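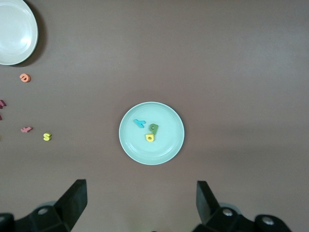
*2 min read*

The Climgate works makes moulded tableware for nurseries and school canteens. It opens to visitors twice a year, and I took the August tour with Mỹ Trịnh and a group from two catering suppliers. Our guide was Vivek Bhatt, the process engineer for the moulding hall.

The tour starts at goods-in. Polypropylene arrives as natural granules in octagonal boxes and is drawn by vacuum line to hoppers above the presses. Colour is added at the machine as masterbatch, dosed by weight. Bhatt said that pale shades give the most trouble, as any dark residue left in the barrel shows up as specks. The hall therefore runs its colours from light to dark through the week and purges the barrels before going back to light.

There are 16 presses in the hall, of which 10 were running. The largest has a clamping force of 200 tonnes and was making divided trays. Cycle time depends mainly on wall thickness, and most of the cycle is cooling. A thick foot ring on the underside can add several seconds, so the newer tools have the ring cored out from below. Ejection is by stripper ring on the round items, which avoids pin marks on the eating surface.

We were shown a tool open on the bench. The cavity side was polished and the core side had a fine spark-eroded finish. Water channels follow the rim, where sink is most likely. Poonam Singhal, who looks after tool repair, passed round a worn gate insert and a new one. The difference could be felt with a fingernail but was hard to see.

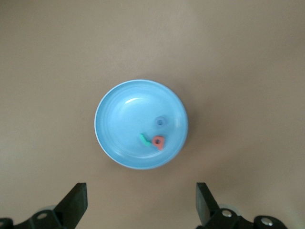

**Filed under: Works visits**

Stepped interiors came up in the question session. A step stiffens a thin wall and gives a small child an edge to push food against. It also gives a dishwasher more places to leave water, and the canteen buyers objected to it on those grounds. Bhatt's answer was that the inside radius matters more than the number of steps. Their drawing office keeps to a generous radius at every change of level and checks drainage with the piece tilted in a standard rack.

Testing is in a side room with its own extraction. Samples go through a drop test on to a steel plate, repeated washing, and a stain test with tomato and turmeric. Janaka Saha had 7 stained pieces laid out in order of exposure. Gloss surfaces had held up better than textured ones, although they show scratches sooner.

Packing was the least interesting stop and could be shortened. Pieces are nested by hand with a paper sheet between every few, then boxed.

Practical notes: closed shoes are required, ear plugs are issued at the door, and the moulding hall is hot by mid-afternoon. The morning tour starts at 9.30 and parking is behind the warehouse. Bookings go through Mohit Bajpai in the front office.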